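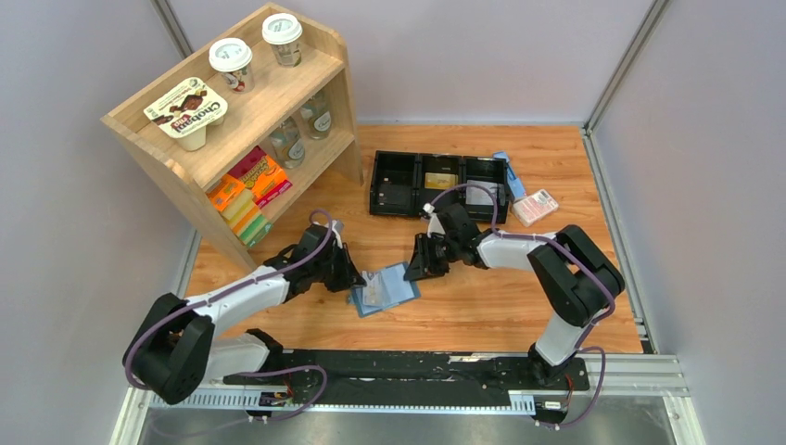
I paid the quarter twice last week and still don't know where I'm supposed to take the cup back, one reader wrote to us after the city posted its first numbers on the cup deposit. Put a bin where I work and I'll use it. Put one behind the bus depot and I won't.

Femwood says its cup deposit is working. The numbers leave a lot out

City claims a 72 percent return rate, but the figure covers only part of the program 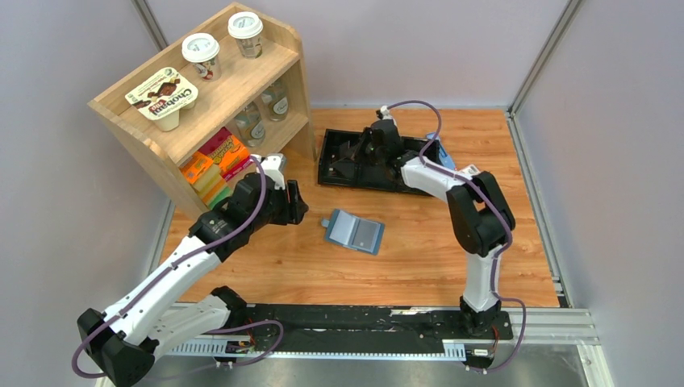

LOCAL NEWS | Staff report | Updated 4:40 p.m.

Femwood's 25-cent deposit on take-out cups and single-serve food tubs is a success, according to a two-page summary the city put on its website this month. The summary says 72 percent of containers are coming back. It recommends making the program permanent and adding grocery stores in February.

That is a strong number for a program that had trouble getting its first bins bolted down. It also comes with a footnote, in small type on the second page, that the city did not mention in its announcement.

According to the footnote, the rate was worked out from a sample of 3,000 containers sold at downtown shops within a short walk of a return bin. Shops farther out were left out of the count. So were gas stations, the hospital coffee stand and all drive-through sales, which is how a good many people in Femwood buy their coffee.

The city signed up 172 businesses when the deposit began. The summary does not say how many of those were in the sample. Asked for the list, a city spokesperson said it was held by Zernum, the company that runs the tracking software, and that the city would "look into whether it can be shared." As of this afternoon we had not received it.

Zernum did not answer specific questions. In a short email, the company said its methods are "in line with how programs like this are usually measured" and pointed us back to the city's summary.

Who keeps the quarters

The other open question is the money. Customers pay the deposit at the register and get it back when they drop the container in a bin and scan the code on the screen. If they don't, the quarter stays in a fund. Under the agreement the city signed last year, the fund is split between the city and Grostus, the hauler that empties the bins. Grostus is paid more when fewer containers come back, at least on paper, and the agreement has no penalty for a bin that is full or out of order.

Grostus says it makes no sense to look at it that way. The company told us that it loses money on every pickup and that its share of unclaimed deposits does not cover fuel. It would not give us a figure for either one.

The city's own budget report shows $154,000 in the fund at the end of the last quarter. At 25 cents apiece, that is a large pile of containers for which no one has claimed a refund. Some may be sitting in cars and kitchens, waiting to be brought back. The report doesn't break it down, and the summary with the 72 percent in it doesn't mention the fund at all.

Shops are split

Henao, which has coffee counters on Main Street and at the train station, says the program has gone better than it expected. Its staff had worried about arguments at the register, and there have been fewer of those than there were in the first weeks. The company also said its Main Street counter has a return bin right outside the door – and that its station counter, which doesn't, gets most of the complaints.

Smaller places were less cheerful. The owner of a sandwich shop on the east side said she has stopped selling yogurt and cut fruit in small tubs because customers balk at paying extra on a snack. A bakery a few doors down has told people to bring their own mugs and takes a dime off if they do. Neither shop had heard from the city about being counted, and both are well outside the area in the footnote.

There is a fair case for the deposit. Street crews say they are picking up less trash on the downtown blocks, and that is easy enough to believe if you walk there in the morning. But the crews' comments are the only evidence on litter in the summary, and there is no count from before the deposit started to compare with. If the city took one, it hasn't published it.

What happens next

The plan to add grocery stores goes to the city council next month. It would cover yogurt, pudding and deli tubs sold one at a time, but not multipacks, a line that two store managers we spoke to said would be hard to explain at checkout. The cost of extra bins is listed in the plan as "to be determined."

The city said a fuller report will be ready after the vote. We asked why not before it. The spokesperson said the schedule was set some time ago and that the council has the information it needs.

Written comments can be left at the city clerk's office until noon on the day of the meeting.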